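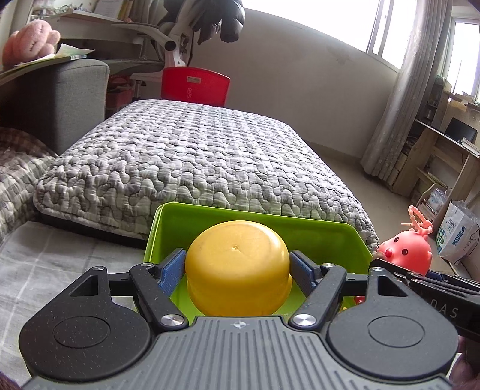

A yellow bowl in a green tray, on the floor.

The case against the toy subscription

A friend with a two-year-old forwarded me a sales pitch in May. The company is called Plalline, and for a monthly fee it will mail you a box of toys "matched to your child's stage." When the stage is over you mail them back. I read the whole site, then I read the sites of its two competitors, Astico and Renura, and I came away thinking that somebody has found a very good way to make parents nervous.

The pitch starts with a number. The average child, says Plalline, will own 861 toys before starting school. Astico puts it at 1,000. Neither one says who did the counting, or whether a box of crayons is one toy or 24. I'd like to know before I feel bad about it.

Then comes the remedy, which is more toys. They arrive on a schedule, and they come with a card telling you what the stacking rings are for. I have raised two kids and never met one who needed the card.

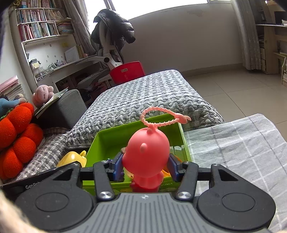
What the money buys

I added up the middle plan at Renura, shipping included, from birth to the third birthday. It came to $877, and at the end of it you own nothing. Astico was $797 - cheaper, but you pay for any piece that goes missing, and with a toddler in the house I would budget for that.

The defense is that renting cuts down on waste. Maybe. A plastic cup handed down through three cousins doesn't ride in a delivery truck every month, and it doesn't need a fresh carton each time. I asked Plalline how many times a typical toy goes out before it is thrown away. The reply thanked me for my interest in sustainable play.

My town has a secondhand shop, Semeniuk, where a grocery bag of blocks and cups costs less than one month of any of these plans. You wash them in the sink. If your child ignores them, you give them back to the shop and forget it happened.

I can see the service making sense for grandparents who host twice a year, or for a family in a tiny apartment. Those are small markets, though, and the ads are aimed at everybody else. My friend signed up anyway. She says the boxes are very nice.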